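Course 164: The Everyday Home
Notes for Unit 14, The Working Table

Hello again, everyone, and welcome back after the break. We spent the last unit inside the closet, with the doors shut and our arms full of sweaters, and I know that a good many of you were ready to come out of there. Now we move to the table. I mean the ordinary one where the mail gets opened and the cookies get iced and somebody glues a handle back on something, all in the same afternoon if it's raining.

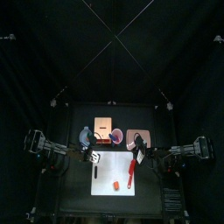

Lornmont Evening College, Department of Home and Household Studies

Let me start with a word I'll be using all through this unit, which is "field." The field is the part of the table where your hands do the work. It can be a cutting board, a placemat, a sheet of butcher paper or just a patch of bare wood that everybody in the house knows to leave alone. I like a field you can see, because a visible edge does a lot of quiet reminding (my own family needs more reminding than most). The white board on a black tabletop is about as clear a field as you could ask for. You know at once what is on it and what is behind it, and a long-handled red brush lying on white is not going to get lost.

The strip at the back I call the "shelf," even though it's no such thing and a student once went looking for one. The shelf is where you put what you'll want soon but don't want yet. Bottles, boxes and cups do well back there, tall things especially, and a flat tray at one end is a great help for the small bits that would otherwise wander off. Try to keep the shelf to a single row. Once you start a second row in front of the first, you're reaching over things, and reaching over things is how my aunt's good gravy boat met its end. A coiled cable sitting in front of a box counts as the start of a second row, in my book, though I'll admit I have one on my own desk as I type this.

Field and shelf: where the line goes

Students always want a measurement, so I'll give you mine, with the warning that it suits my arms and my chair. Sitting down, I like my field to run 18 inches from front to back, and I like everything on the shelf to be within 27 inches of the table's front edge. If you're tall, stretch it a little. If you work standing up, stretch it a little more. Sit down at your own table before the next class, put your elbows at your sides, and see how far your hand goes without your back leaving the chair. Write that number inside the front cover of your notebook, please, since we'll be using it again when we get to kitchens.

Do watch the depth of the table itself. A deep table is a lovely thing to own and a terrible thing to tidy, and the far side of mine collected seed packets for most of one spring before I noticed.

Cups, bowls and other things that hold things

Now for my favorite part, and you'll have to forgive me if I go on. A container on a working table has two jobs, to keep its contents together and to show you what they are, and the second job is the one people forget when they're standing in the store with something pretty in their hands. A deep jar with a narrow neck will swallow a pencil stub whole. Look at how the green markers stand in the light gray bowl, with their tips up over the rim, so you'd find one without having to tip the bowl or feel around in the bottom of it. A heavy, rounded bowl with a thick rim also makes a nice holder for people who grab things in a hurry. I have a glazed one at home that I bought for soup and have never once used for soup.

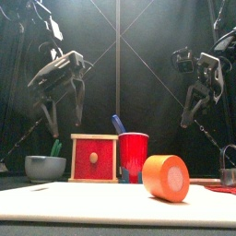 Long-handled tools want a holder of their own, and here we get into the old argument of handle up or handle down. I'm for handle up in the kitchen and business end up at the desk, and I've held to that through several spirited discussions in this very course. The exception is a cup with one tool in it, where it hardly matters as long as the thing doesn't topple. A small wooden box is the other standby, and it's handy between two round things, where it keeps them from knocking together. With markers, the color showing at the top saves you a label, as it does with the green ones in the bowl.

If your box has a lid, ask yourself whether you ever put the lid on. If you don't, put it away somewhere else. I've said this to people who then looked quite hurt, so I'll say it gently.

For the reading, please look at the chapter on desks and dressers in the Snorradóttir packet, and skip the long section on inkwells unless you're curious (I was, and it's rather good). The Pruvia worksheet on reach has a diagram printed sideways. Turn the page and carry on.

To do at home before the next class

Choose one table. Clear the field completely and wipe it down, but leave the shelf as it is for now.
Sort what came off the field into "soon" and "not soon." There's no pile for "maybe," I'm sorry to say.
Put the "soon" things along the back in one row, tallest wherever you like, as long as you can see past them.
Use the table normally for two evenings, then draw a quick sketch of where everything ended up. Stick figures and wobbly circles are welcome.

Bring the sketch with you, along with one container that has been giving you trouble. We'll be meeting in the Flultar Room as usual, and the side door is open from 6:30.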